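Ticket: Grip width reads closed while fingers are open, kitchen set
Project: Ultari / hand-held collection
Component: finger encoder, width logging
Reported by: Rawan Rashdeh Rawashdeh
Opened: July 27, 2019
Priority: normal
Status: resolved, follow-up open

Summary

The logged grip width drops to zero for short stretches while the fingers are plainly apart in the video. It affects unit 3 only. The other hand-held units were run on the same task with the same firmware and log a clean curve from start to finish.

Found while checking the utensil task before handing it over for training. The batch is 200 demonstrations, of which 14 have at least one dropout. Most of the dropouts come during the approach, before contact, and this is the worst place for them. The policy takes the width signal as its cue for when to close, so a false zero on approach teaches it that the fingers are already shut when they arrive at the object.

Steps to reproduce

Start a recording on unit 3 with the fingers fully open. Approach the target slowly with the wrist tilted down. Close on the object, lift, release. Stop the recording and plot width against time. The fault does not show on every run. It shows more often when the tool is tilted steeply, and I have not seen it with the tool held level.

Expected: width stays at the open value until the trigger is pulled.
Observed: width falls to zero in a single sample, holds, then jumps back to the open value. No ramp in either direction.

First checks

Reflashed the firmware. No change. Swapped the memory card and the battery. No change. Ran the Nseir calibration routine twice and got the same open and closed values both times, so the end points are fine and the scale is not drifting.

Compared timestamps between the video and the width stream. They agree across all the affected recordings. I had suspected a sync error of the kind we had in December, but that one shifted the whole curve, and here only the dropouts are wrong.

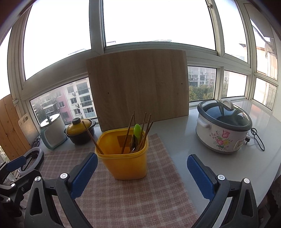 Width dropouts cannot be repaired by interpolation alone, because the importer has no means of telling a false zero from a real closure. The check has to come from the video. On the utensil task this is easy enough during the approach: with the yellow holder standing between the fingers and a clear gap from one blue pad to the other, a logged zero is wrong and can be flagged without argument. It gets harder once the pads are on a chopstick, where the true width is close to zero anyway. Frames of that sort should be left out of any automatic repair.

Second checks

Opened the housing on unit 3. The encoder cable runs past the trigger pivot and had been clipped too tightly, leaving no slack at the connector. With the tool tilted down the cable pulls on the plug. Moving the cable by hand with the logger running gave the same step to zero each time.

Re-seated the connector, moved the clip back and left a small loop at the pivot. Repeated the steep approach 6 times with no dropout. Then ran the full task, including the long reach over the front of the holder – also clean.

Looked inside the other units. The cable on each has slack and the clip is further back. Unit 3 was the one rebuilt after the trigger spring was replaced, and I think the clip was put back in the wrong slot then. The Resico assembly sheet does not show which slot to use.

Data handling

The affected recordings are tagged width_suspect in Ivby and held out of the training split. The remainder of the batch is released. Please do not delete the tagged ones. The video and pose streams are good, and they can still be used for anything that does not read width.

A filter has been added to the importer. It flags any change from open to zero in one sample, as the fingers cannot physically move that fast. Run over the full batch, it picks out the same recordings I found by eye and no others. It does not alter the data, only sets the tag.

Resolution

Loose encoder connector, caused by cable tension. Fixed on unit 3. Filter merged.

Left open

Assembly sheet needs a drawing of the clip position. Assigned to me.
Re-record the held-out demonstrations on unit 3 with the same objects and the same range of wrist angles. The steep approaches matter most, as those are the ones we are now short of.
Add a tilt test to the start-of-session check: fingers open, wrist down, watch the width readout, then level. Any flicker, stop and report it on this ticket.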